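Dalel Residents' Association
Minutes of the ordinary meeting, September
Meeting opened 7:05 p.m.

Present: Gudrun Meinecke (chair), Malte Reuter, Isla Laing, Nerys Gwynne (minutes)
Apologies: Róisín Ó Ceallaigh
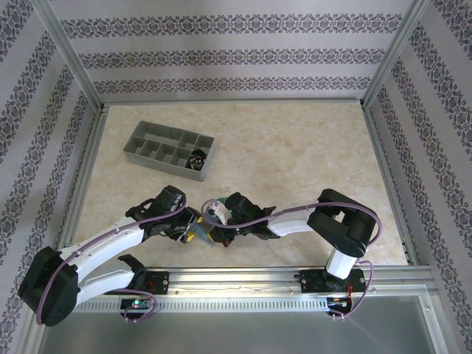
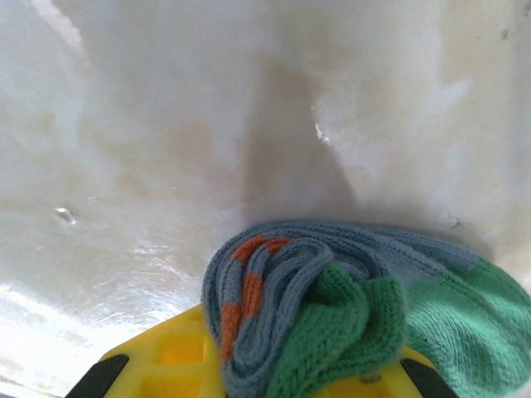
1. Minutes of the previous meeting

Accepted with one correction. Under item 4, "north culvert" should read "south culvert". Moved Reuter, seconded Laing. Carried.

2. Stormwater drain, lower lane

M. Reuter reported on the inspection of the drain between the lower lane and the creek outfall. The grate at the lane end is sound. The pipe is holding silt along its lower section and the fall is too slight to clear it in normal flow. After heavy rain the lane ponds at the bend and water crosses the footpath.

Two options were tabled:

(a) Jet and vacuum the existing pipe, then inspect every year. Quote received from Solari: $1,742, including disposal of silt.

(b) Relay the lower section at a steeper grade. No quote yet. Tranero has been asked to price it and has requested levels at both ends before doing so.

I. Laing asked whether jetting could open the older joints. M. Reuter said the contractor had raised the same point and would work at reduced pressure near the joints. Any damage found would be reported before further work.

Resolved: proceed with option (a). Option (b) to be reconsidered once levels have been taken. Moved Laing, seconded Gwynne. Carried.

Action: M. Reuter to confirm the booking and take levels.

3. Street tree replacement

The council has approved removal of the dead ash outside the hall. Stump grinding is included. The replacement must come from the council's list and must not exceed the mature height allowed under the service wires.

N. Gwynne circulated the list. Crabapple and serviceberry were discussed. Crabapple was not favoured on account of fruit on the footpath. Serviceberry was preferred.

Resolved: request serviceberry, to be planted after leaf drop. Members living next to the hall to share watering through the first summer.

Action: N. Gwynne to return the form to council.

4. Parking at the bend

Correspondence received from the Diệp household on vehicles left within the marked clearance at the bend. The colour of the kerb marking has faded and is hard to read at night. G. Meinecke has asked council to repaint it. No reply to date.

It was agreed that a notice would be placed in the newsletter. No further action until council responds.

5. Hall bookings and fees

The evening rate was last reviewed before the heating was replaced. G. Meinecke proposed holding it for residents and raising it for outside hirers. Discussion followed on whether community classes count as outside hire. Current wording is unclear.

The hall reserve stands at nearly $1,000, against which the door closer and the kitchen tap are still to be charged.

Resolved: defer the rate change. I. Laing to redraft the definition of "resident hirer" for the next meeting.

6. Newsletter

Copy is due to R. Ó Ceallaigh before the end of the month. Items to include the drain works, the parking notice and the tree. Contributors are asked to send plain text. The last issue was delayed by attachments that would not open.

7. Other business

I. Laing noted that the light at the rear steps is staying on through the day. M. Reuter to check the sensor.

The spare key to the meter cupboard has not been returned. Anyone holding it is asked to contact the chair.

Meeting closed 8:40 p.m.

Comments (3)

lowerlane5: Will the lane be closed while they jet the pipe? We need to get a trailer out that week.

M. Reuter: One side only. I will letterbox the date once Solari confirms it.

Pauline: Glad about the serviceberry. Could someone look at the downpipe at the back of the hall while they're at it, it empties straight onto the path.

Contact the secretary | © Dalel Residents' Association | Back to top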